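# O disco que só existe ao vivo

Comprei o bilhete para ver os Festach em maio, numa altura em que nem sabia bem quem eram. Um colega de trabalho tinha-me passado uma gravação manhosa de um concerto deles em Braga, com o público a falar por cima e uma tosse persistente logo na segunda música, e eu ouvi aquilo umas quantas vezes no comboio sem perceber se gostava. Gostava, pois. Quando dei por mim, andava a trautear uma linha de baixo que nem sequer tem letra.

Os Festach são um quarteto do Porto (baixo, bateria, teclas e uma guitarra que aparece quando lhe apetece) e têm uma teimosia que me encanta: não gravam em estúdio. Têm repertório para três álbuns, têm uma editora pequena, a Vulico, cheia de vontade de lhes pôr o nome numa capa, e mesmo assim só publicam o que sai dos concertos. Cada noite é registada na mesa de som, escolhe-se uma, faz-se uma edição em cassete de 200 exemplares e acabou. Quem comprou, comprou!

Eu, que cresci a decorar discos do princípio ao fim, com os segundos de silêncio entre as faixas e tudo, achei isto um bocadinho irritante. Depois fui ao concerto.

A sala chama-se Valentini e fica nas traseiras de uma antiga loja de candeeiros. Leva 50 pessoas sentadas, e em pé leva mais algumas, encostadas ao bar e umas às outras. O som é seco, próximo, ouve-se o pé no pedal. A primeira música durou 11 minutos e eu dei conta disso só porque a senhora ao meu lado olhou para o relógio no fim e abriu muito os olhos.

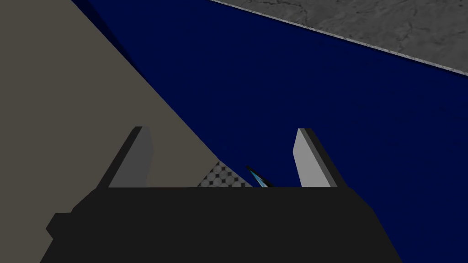 O que me agarrou foi a maneira como eles deixam espaço. O baixo toca uma frase, cala-se, e as teclas entram só muito depois, quando já estamos todos a pensar que alguém se enganou. Passei a semana a tentar explicar isto a amigos com gestos, e o melhor que arranjei foi mesmo uma coisa parecida com aqueles dois dedos espalmados da garra preta, virados para cima e um nadinha inclinados um para o outro, com o intervalo aberto ao meio. A música dos Festach mora nesse intervalo. Os instrumentos aproximam-se, quase se tocam, e ficam ali. Há uma peça chamada «Virex» em que isto dura tanto que um rapaz na fila da frente começou a bater palmas antes do tempo, e o baterista, sem levantar a cabeça, apanhou o ritmo das palmas e fez dele o resto do tema. Foi o melhor momento da noite, e ficou na cassete.

Claro que a cassete esgotou. Fiquei sem ela, e andei a espreitar anúncios com um empenho que não dedico nem aos impostos. Apareceu uma, com a caixa rachada, e o vendedor pedia até 590 euros, «conforme o interesse». O meu interesse é grande, mas tem limites. Acabei por conseguir ouvi-la em casa de uma pessoa que a comprou à saída e que me fez chá enquanto procurava o leitor.

E é aqui que a coisa se complica, porque em casa não é bem a mesma música. As palmas do rapaz estão lá, o pé no pedal também, mas os silêncios encolheram. Na sala, uma pausa daquelas tem gente dentro: cadeiras, respirações, o gelo num copo. Na fita é só um sopro e a gente a olhar para o leitor, a ver se encravou. Voltei para casa meio desiludida e, ao mesmo tempo, com uma vontade enorme de comprar outro bilhete – suspeito que a banda saiba perfeitamente o que anda a fazer.

Fui perguntar a mais gente que lá tinha estado. As opiniões dividem-se bastante, e ainda bem.

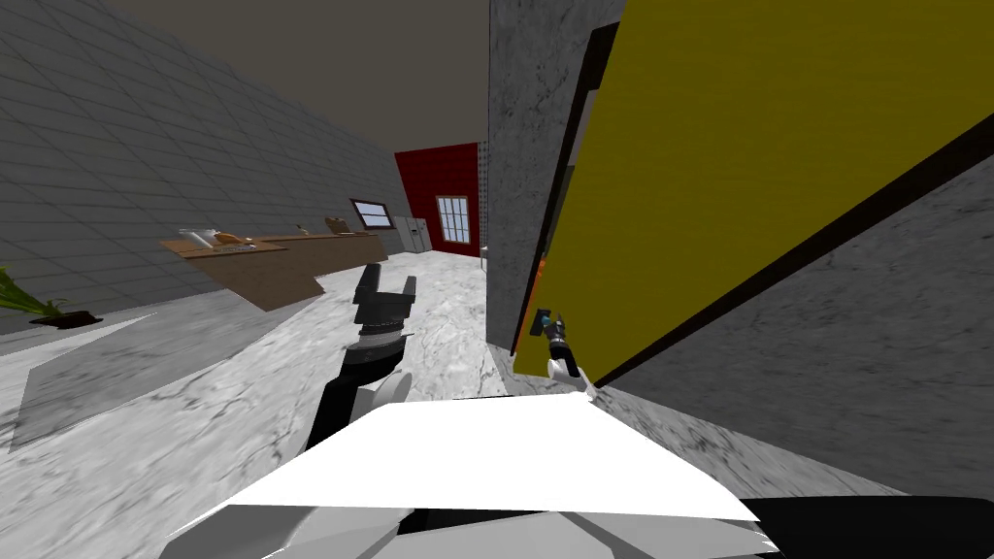
Uma leitora escreveu-me a dizer que isto de não gravar em estúdio lhe parece uma forma de snobismo, que vive longe de qualquer sala, que tem dois filhos pequenos e que, para ela, um disco bem feito é a única maneira de chegar a uma banda. «Se eles não gravam, para mim não existem», rematou, e pediu-me que lhes desse o recado.

Dei. Escrevi à Vulico, que me respondeu com simpatia e sem prometer coisa nenhuma. Parece que está em conversa uma edição digital dos concertos antigos, completa, com as pausas no tamanho original (fiz questão de perguntar). A capa ainda não está escolhida e o alinhamento muda de cada vez que o quarteto se senta a ouvir as fitas.

Entretanto, há nova data na Valentini, a 5 de novembro. Os bilhetes vendem-se à porta, só em dinheiro, e convém levar casaco, que a fila é na rua. Eu vou para a frente, do lado do baixo.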